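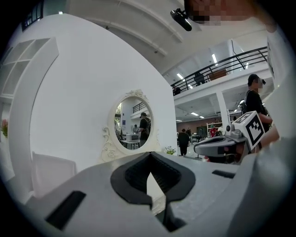 Ground floor work area with mezzanine. Hand-held grippers, one with marker cube, at the white partition wall.

Flidetmont Interiors Services
Minutes, Automation and Staffing Meeting
3/25/26
Chair: Marjan Ebrahimi
Present: floor leads (both shifts), maintenance, training, payroll, employee representative
Apologies: Plendmont site lead

1. Previous minutes
Accepted with one correction. Item 4 should read "paid setup time," not "paid downtime."

2. Demonstration recording
The lead for recording reported 1,057 accepted runs since the work began. The target for the first phase was met. Runs are rejected mainly for two faults: the marker cube is turned away from the head camera, or the operator walks off before closing the run on the tablet. The second fault is more common on the late shift, where one person often covers two stations.
Shelf tasks are complete. Table clearing and chair placement are not. Stępień has asked for more variation in where the chairs start. Floor leads will move the starting points between blocks and write the change in the station log.
Walk-through traffic on the ground floor was discussed. Maintenance proposed floor tape. Floor leads preferred to leave the area open, as the finished system will have to work around people. Left open for now. To be looked at again if a collision is logged.

3. Operator workload
A block is now 30 minutes, followed by a change of task. The employee representative reported wrist and forearm soreness from operators who work two gripper blocks back to back. The head mount was also raised. Operators with smaller hat sizes say it slips forward when they look down.
Agreed: no back-to-back gripper blocks. Spare pads for the head mount to be ordered from Korkstead. Soreness is to be reported the same day on the ordinary injury form. The separate project form is withdrawn.

4. Job grades
Recording work is currently paid at the stock handler rate. The employee representative asked for the technician rate, on the grounds that operators calibrate the grippers and check their own footage. Payroll's position is that calibration takes a small part of the shift. Training disagreed and pointed out that the calibration sheet has grown from one page to four.
No agreement. Payroll will price both options over 144 shifts and bring the figures to the next meeting.

5. Effect on floor positions
The chair restated that no position is to be removed before October. The employee representative asked what happens after that. The chair said evening reset of the display area is the first task planned for automation, and that the three people on reset would be offered recording or supervision work at the same hours. The representative asked for this in writing, with the hours stated. Agreed.
One floor lead noted that reset staff know which pieces are fragile and that this is recorded nowhere. Training will sit in on two resets and write it up.

6. Privacy
Faces are blurred before footage leaves the building. Reflections were raised as a separate point, as the round mirror on the white wall shows people standing well away from the station. The recording lead will check a sample of runs for missed faces in the glass and report the result.

7. Actions
Head mount pads, order from Korkstead: maintenance
Rate comparison: payroll
Letter to reset staff: M. Ebrahimi
Fragile pieces write-up: training
Mirror sample check: recording lead
Revised block schedule, both shifts: floor leads

8. Other business
The battery charger on the mezzanine trips the breaker when the floor scrubber is on the same circuit. Maintenance will move the charger.

Next meeting to be set once the payroll figures are ready.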